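Posting books to Alness, cheapest way?

Asked in September, 3 replies

I have two paperbacks to send to a buyer in Alness. One is 700 pages, the other 200. Is it cheaper as one parcel or two? I only have jiffy bags.

Reply 1
One parcel, nearly always. Weigh them together on kitchen scales first. Wrap the pair tightly in card so the corners can't move — a jiffy bag alone won't save them.

Reply 2
depends on the weight

Reply 3 (marked helpful)
I sell a few through Grurnimora and agree with one parcel. Measure the thickness as well, because the thick one may push you over the large letter size on its own. Norkus do flat card wraps that fold round two books. Put the barcode side in your listing too, buyers like to check the edition.

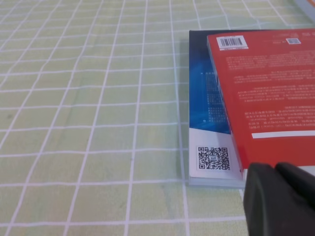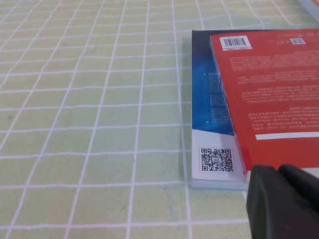
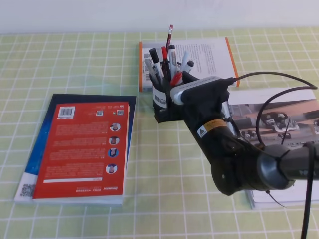
Back covers up, green checked tablecloth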